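Pultik folding workbench - three months in

Posted 20 February 2024

Right, promised a few people I'd write this up and kept putting it off. Short version - good bench, annoying instructions, wouldn't pay full price. Longer version follows.

Bought it to replace the old Rey one that had been in the shed since we moved to Corkstead. The Rey was fine until one leg started folding whenever it felt like it, usually with a door on top. Looked at the big cast-iron things, no room. Looked at making one, no time. The Pultik was in the window at the tool shop in Dirkbridge with a bit knocked off, so home it came on the back seat.

Weight first. It's heavier than it looks in the shop. I can carry it one-handed from shed to patio but I put it down halfway. My dad couldn't manage it at all. If you've got stairs, have a think.

Setting up is quick once you know the trick, and the leaflet doesn't tell you the trick. You have to pull the back legs out before the front ones or the crossbar jams. The leaflet has it the other way round in drawing 2. I jammed it every time for a week. Trí Lò down the road has the same bench and had worked it out on his first go, so maybe that's just me.

Top is decent. Flat when I got it, still flat now, checked it with a long level this morning. Edges were sharp though and I ran a bit of sandpaper round before I did anything else. Some glue has soaked in near the left hand jaw and won't scrape off, my fault, should have put paper down.

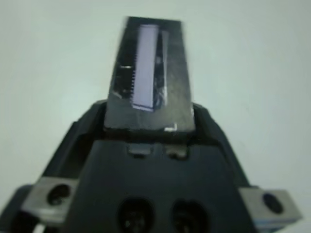 The jaws are where it beats the Rey. They close parallel and stay that way, even with a narrow bit of wood at one end only. The old one would skew and spit the peice out. Handles are a bit small for cold hands or gloves. I'd have liked them bigger and I'd have liked them further apart, you do knock your knuckles if you wind both at once.

Things I've done on it so far - planed the bottom of two doors, cut down a worktop, built the rabbit hutch, sharpened the mower blade. Planing is the real test and it did creep across the slabs a bit. Stood on the footplate and it stopped. Sawing no trouble at all.

The plastic dogs are rubbish. Four in the bag, one split the first time I leaned on it. Wrote to Pultik, gave them the order number (1576 something) and got new ones in the post after 9 days. No arguing, no photos wanted, so fair play to them. But the new ones are the same plastic so I've made some out of broom handle and they work better.

Feet are rubber caps, one has already gone missing in the grass. Glue them on before you use it outside.

Folding away - flat enough to hang on the wall, and the catch holds. Watch your fingers on the hinge side, it shuts faster then you think.

Would I buy it again? At the sale price yes. At full price I'd look at second hand first, there's always a few going after Christmas. Three stars out of five, would be four with proper dogs and a leaflet that's the right way round.

Will add a bit in summer if the top warps.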